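Retus Garden Wi-Fi Help Desk
Ticket status: Resolved
Opened by: Siobhán Geraghty
Assigned to: Aoife Kavanagh
Site: Keane guesthouse, Fadovstead
Opened: June 12, 2024

Siobhán Geraghty
Hello! We put in the Retus outdoor access point last week and it's brilliant by the back door, but guests sitting out at the far end of the garden lose it completely. Their phones show full bars and then pages won't load. Speed by the door is 250, at the far table I get 2 on a good try and then it drops. Restarted the router twice, restarted the outdoor unit once. Light on the unit is solid green.

Aoife Kavanagh
Hi Siobhán, thanks for the speeds, that helps a lot. Full bars with nothing loading is a fun one! Could you tell me what firmware the outdoor unit is on (Settings, then Device, bottom of the page), how long the cable run is, and whether the indoor and outdoor units share a network name?

Siobhán Geraghty
Firmware ends in .45. Cable is 54 metres, it goes round the side of the house instead of through the wall. Same name for both, I thought that was the tidy way to do it.

Aoife Kavanagh
Same name is fine, keep it. 54 metres is well within limits too. I'd like to look at channels next. Under Wireless, can you read me the channel for each unit on the 2.4 band, and the transmit power?

Siobhán Geraghty
Both on channel 6. Power says High on both. Is that bad?

Aoife Kavanagh
That'll be a good part of it! They're shouting over each other. Please try:
1. Indoor unit to channel 1, power Medium.
2. Outdoor unit to channel 11, leave on High.
3. Update the outdoor unit to the firmware ending .54. Leave it alone until the light goes back to solid green.
4. On your own phone, forget the network and join again.

Siobhán Geraghty
Steps 1 and 2 done. Far table now 38, which is already miles better. Update stuck on "preparing" though.

Aoife Kavanagh
38, lovely! For the update, switch off the guest portal first, run it, then switch the portal back on. The Clultovitz office had exactly the same hang on Monday and that cleared it.

Siobhán Geraghty
That did it, straight through. Far table is 96 and I walked the whole garden on a video call without a single freeze. I'm thrilled, thank you so much! Portal is back on.

Aoife Kavanagh
Delighted! Closing this one. Reply here if it drops again and the ticket will reopen.

Attachments (1) 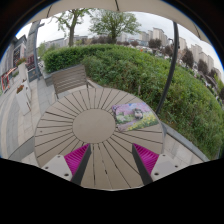

Garden table, slatted top. Added by S. Geraghty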